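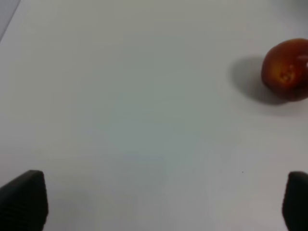
Fruit in chutney, how much is too much?
Brorncombe Allotments forum, 21 September 2019

bratirik28: Made 18 jars in July, all gone runny. Recipe said 2 hours simmer. More peach next time or less?

hukier: Less. And lid OFF. Two hours is nowhere near enough for soft fruit imo

plumduff: Disagree, it's the vinegar. Halve it, add lime
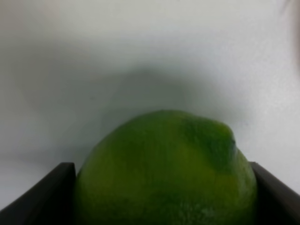 Re: lime or lemon

hukier: lime?? in chutney? no. goes bitter after a month

plumduff: Only if you leave the pith on. Mine's fine, had a jar last nihgt

bratirik28: So juice only then. Will try a small batch, got the table set up now to do the fruit on

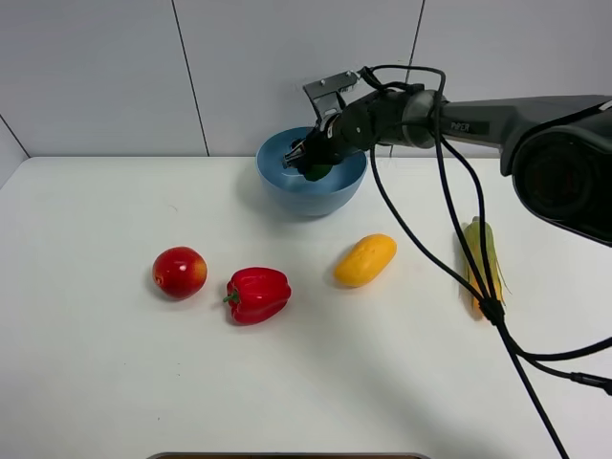
White table, grey wall behind

hukier: ok but still lid off. and dont stir it so much, teh bottom needs to catch a bit

plumduff: It does NOT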